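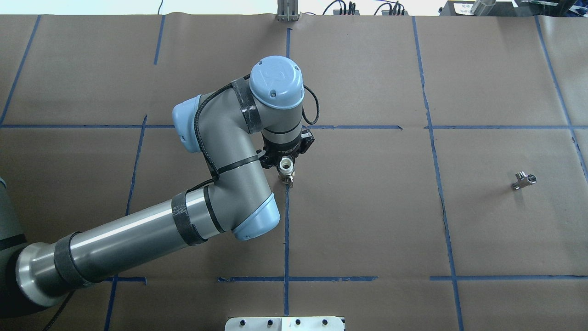 *Pipe fitting in the gripper, over the taped grid.*

## House rules for the arm table

Hi all! Leonora Magbanua here, with the bench notes for June 29, 2025. I've been nagging people in person about the arm table for weeks, so now I get to nag you in writing (sorry, Heletberg crew, you've heard most of it already).

The big one is the tape. The blue lines are how we all talk about where things go, so please treat them like furniture. If a strip lifts, press it back down or tell me – don't lay a fresh one next to it and hope for the best! We had two versions of the same line for most of the Pärn job and I never want to live through that again.

One part per cell, too. I know it's tempting to dump a handful of fittings on the paper and sort them out later, but the written procedure says one, and the folks at Zorkham do read our logs.

Speed stays under 200 mm per second whenever anyone is within reach of the table. That goes for quick tests and for "I'm only moving it a little." And keep the pendants on the white table with the red stop button facing up and clear. No notebooks on top, no jackets, and please, no lunch. 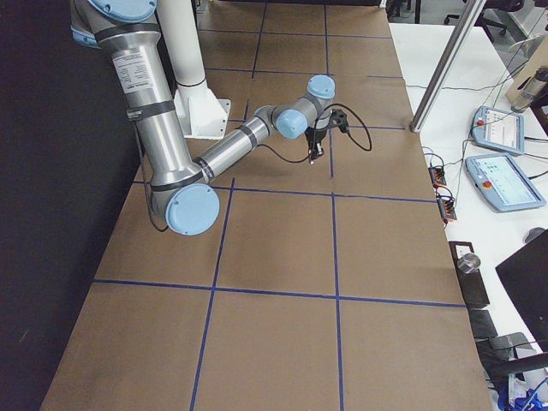 ## Sign-offs before August

Everybody who runs the arm needs to reread the safety sheet and sign it before the Akum visit in August. It's 2 pages, so bring a coffee and you'll be done before it gets cold. Copies are in my tray.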